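Packing a Laptop Bag Without Making a Drama of It

Filed under: Desks, bags and small disgraces

I have carried a laptop to and from work for 11 years, and for most of that time I packed it the way a raccoon packs a trash can. Everything went in from the top, fast, usually while I was looking for my shoes. Then one March morning I opened the bag in front of six people and a banana came out first. I have had a system since then, such as it is.

Start by emptying the bag completely. Turn it upside down over the table and shake. You will find receipts, a pen cap, and enough crumbs to bread a cutlet. Run a dry paintbrush along the seams, because crumbs live in seams and a vacuum nozzle never quite gets in there. My neighbor Heikki Vainio uses a pastry brush for this and then, I am sorry to report, goes on using it for pastry.

Next, lay the bag flat with the handle toward you and open it all the way. People skip this and try to feed the computer in through a gap, like mailing a pizza. Fold the flap right back so it can't flop over at the wrong moment. The laptop goes in first and goes against a wall of the bag, in the sleeve if you have one. The mouse waits its turn on the table. 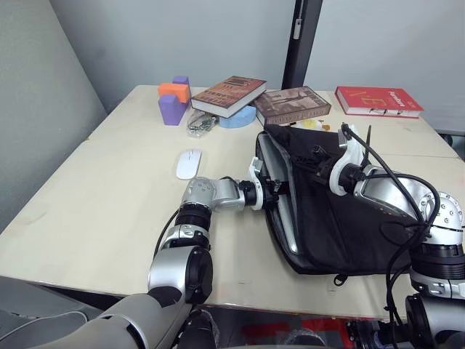 Shut the computer down before it goes in. Sleep mode inside a padded bag is a fine way to warm your hip and drain a battery, and I have arrived at more than one meeting with a hot bag and nothing to show for it. If you're in a hurry, shut it down first and hunt for your keys while it thinks.

The charger gets its own pocket. Wrap the cord in loose loops, and don't wind it tight around the brick, where it will crack at the neck within the year. I hold mine with a strip of hook-and-loop tape. Momden sells a leather cord keeper that does the same job and looks like a tiny saddle, if your cord rides a tiny horse.

A mouse should travel switched off. Look for the slider on the underside. Mine spent a whole train ride clicking away at nothing and died before lunch. An old sock makes a perfectly good case for it, provided you are the sort of person who can pull a sock out in public.
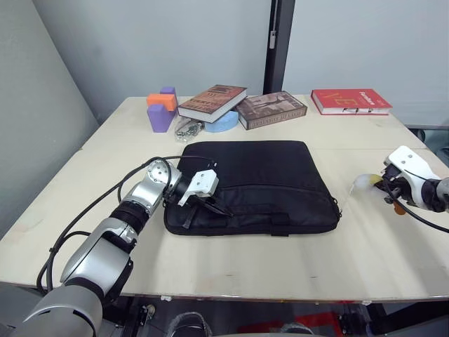
Then there is the question of the outside pocket, which every bag has and every owner abuses. It is for flat things you need while standing up: a ticket, a badge, a thin notebook. A zippered pocket running across the lower half, like the one on the black bag here, will swallow an umbrella if you force it, and then the whole bag leans like a drunk. Keep hardcovers out of it too. Books can stay in a row at the back of the table until you've decided which one you'll truly read on the trip. (None. Take one anyway.)

Straps deserve a word. Unclip a shoulder strap if you aren't using it, roll it up, and tuck it in last – a loose one will catch on every door handle between you and the street. If the zipper sticks, rub a candle stub along the teeth and work the pull back and forth a few times.

Unpacking is the same thing backward, and hardly anyone does it. Laptop out, lid closed, set down flat on a clear bit of table. Check for grit first, as a single crumb under a metal case will scratch both the case and the table and you'll get blamed for the pair.

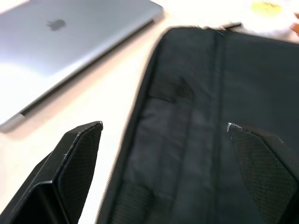

Laptop on one side, bag on the other.

Leave the bag open overnight if you've been out in the rain. Don't put it on a radiator. Boris Karagiannis wrote in to say he did this with his old Partanen and the padding has been the shape of a radiator ever since.

Next time: lunch boxes, and what that smell is.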